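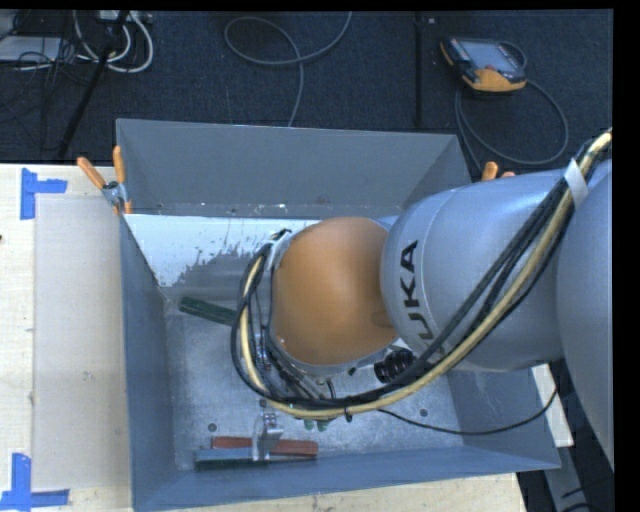
Bin picking cell at Drovham, six months in

Posted by millrat_17

We got the picking arm at our place (Drovham, moulded and cut blocks, mostly for packaging inserts) back in November. I said I'd report back, so here goes.

Before it came there were two people per shift pulling blocks out of the bins and laying them out for the wrapper. Now there's one person per shift and the arm. No one got let go. Mechthild Wieser moved to dispatch, which she'd asked for twice, and the other spot wasn't filled when the contract ran out.

The arm is fine on long blocks with a bit of space between them. Two lying side by side against the wall of the bin, it goes in, backs out, tries again. On a bad bin I'm over there every few minutes with the pendant.

Posted by Cloka_nights

"Wasn't filled" is a job gone. I'm not having a go at you, but call it what it is. Same thing happened on our line and the company newsletter said there were no job losses.

Posted by millrat_17

Fair enough. It was a job and now it isn't.

Posted by nbrito

Natanael Brito here, I do cell maintenance at Baidoo. How's your cable dress? Ours had the hoses strapped in a big loop off the wrist and it rubbed through on the bin edge. We shortened the loop and checked it every 200 hours after that. If yours hangs low over the bin, look at it before it becomes a night callout.

Posted by millrat_17

It hangs lower than I'd like. The integrator says it's within spec. I'll get a torch on it.

Posted by gravel_and_tea

My shoulders would take the arm any day. I did 13 years of bin work and I can't lift a kettle properly with my left. People who talk about the good old days of hand picking mostly did it for a summer.

Posted by Cloka_nights

I did it for nine years, thanks. My shoulders are bad too. I still had someone to talk to. Now I stand beside a fence and wait for a light to change colour.

Posted by gravel_and_tea

Then the argument is about what they give you to do while it runs. Ours rotate every two hours between the cell, labels and the forklift. Ask for that.

Posted by millrat_17

We don't rotate. I asked and was told the pendant training only covers me and one other bloke. Does anyone know how long it took at your place to get the rest of the crew trained?

Posted by nbrito

Two half days each. The second one was all fault recovery, and that's the part you want.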